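2023-07-17

Pollimari Hand Gripper Kit Now Open for Orders, With Laundry Folding as Its First Task Pack

Murkitz is very happy to announce that the Pollimari, our hand-held gripper kit for teaching robots everyday household work, can be ordered starting today. It has been a long road to get to this point (longer than any of us guessed when we started sketching it on the back of a packing slip last December!), and we want to thank everyone who tried the early sets and wrote to us about them.

The kit is made for research groups and small robotics companies that need recordings of ordinary chores, done by ordinary people, in the homes where those chores happen. One person works with a gripper in each hand, and the built-in cameras record the job from close to the fingers. 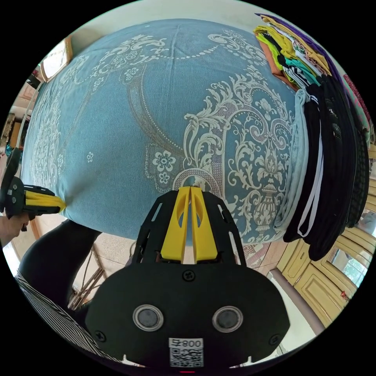 Laundry was the task our early customers asked for most, and it is a hard one. Cloth slumps and bunches, and it hides its own corners. "My grandmother could fold a sheet while talking on the phone, and I have spent two years learning to respect that," said Flurina Steiner, product lead at Murkitz. "We wanted people to be able to pick up the grippers and just get on with their folding, in their own bedroom, at their own pace."

The first task pack, called Clotudico, comes with 33 folding and sorting jobs written out in everyday words, along with a planner for recording sessions. Each kit includes two grippers with yellow fingers, a charging dock, spare fingers and a carrying case.

"The spare fingers were my one big request, and I was pleased to find them in the box," said Declan Hoani of Gruber, a home robotics company that has recorded 600 sessions with the early sets. "I would still like a longer charging cable, and I have told them so more than once."
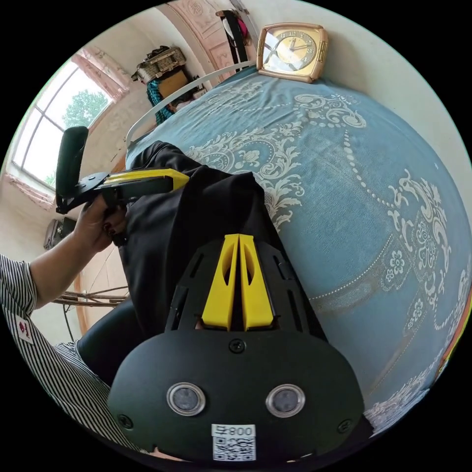 Price and Ordering

The two-gripper kit costs $2,000, and the Clotudico task pack is $99. Orders placed now will ship in December. Svenja Auer and the Murkitz customer team are glad to answer questions and to arrange a trial set for groups that would like to try before they buy.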